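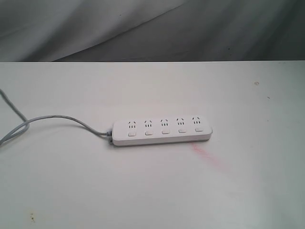 One switch for each socket

Tuesday, January 27, 2026

In September I moved my work table to the other wall, and since that time I have a problem with electricity. Not a big problem, nothing burns. But the new wall has only one outlet, and my old power strip had three sockets and one red switch for everything. If I wanted to turn off the printer, I turned off also the lamp and the router, and then my wife called from the other room to ask what happened with the internet.

So I have now a white strip with five sockets, and under every socket there is its own switch. I looked for this kind for a long time. In the Fasa shop near the station they had only the type with one big switch at the end. The man there told me that people don't ask for the other type. I asked, but maybe I am not people.

The sockets are the multi-standard kind, with two slanted slots and three more slots together. For me this is useful. I lived in different countries and my plugs are a small collection of memories. Before, I used adapters, and I had 7 of them in a drawer, and the one I needed was always in my other bag.

How I decided the order

It sounds silly to write about the order of plugs, but I spent one whole evening with this. I count from the side of the cord.

The first is for the router. I don't want to touch it by mistake, and my hand comes usually from the other side. The second is the Trokby lamp, the third is the monitor. The fourth is the printer, which I use two times in a month and which makes a small noise all night if it has power. The fifth I keep free for guests, for the phone charger, or for the soldering iron when I repair something.

My friend Sebastián Lagos has a similar strip and he put a small paper label next to each switch. I tried it too, but my handwriting is not nice and I took the labels off after two days. Now I just remember. If I forget, I press one and look what goes dark.
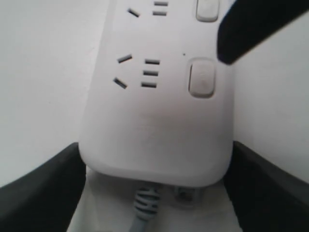

The two kinds of slots, seen from close.

About the load

Please read what is written on your own strip or in its papers, they are not all the same. For mine, the paper says up to 3,000 watts for all sockets together. My things on the table use much less than this. But I will not put the Martens heater there, even in this cold week. The heater goes directly in the wall, in the hallway, and I close the door when I am not next to it – my father was an electrician and I still hear his voice.

What I still want to change

The cord is light gray and quite thin, and I like that, but I don't like to see it on the floor. I want to fix it along the back leg of the table with some clips. In Skutville there is a hardware store where they sell them by piece, and I will go there on Saturday if it doesn't snow again.

I also want to fix the strip under the table top. My wife thinks it is better to leave it on top, where we can reach the switches without going on our knees. We didn't decide yet. For now it stays on top.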